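# Drinkware and Table Settings -- Pillai Workshop

The Pillai Workshop keeps a small collection of drinkware for use at its shared tables. The entries on this page were prepared by Faizal Lumenta as part of the household objects register, which now lists 200 items. Mugs and cups were added in May and are grouped by colour and size.

Items may be viewed on request. Each is kept in general use and is washed and returned to the shelf at the end of the day.

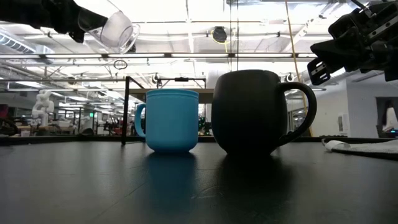
The light blue mug is the smaller of the pair, with a thick rounded rim and a loop handle. The black mug has a fuller, rounder body and a large curved handle -- it is the preferred choice for soup and for longer meetings. Both are listed under Trarkitz, group 6.

Clear plastic cups are recorded separately, as they are replaced more often than the mugs. Members are asked to keep a cloth towel within reach when pouring at the dark tables, where spills can be difficult to notice.

Requests to borrow mugs for events in the Jeltden room should be made seven days in advance. No more than two mugs may be borrowed at one time, and any chips to the rim or handle should be reported to the Orka desk.

Page last revised December 29, 2020.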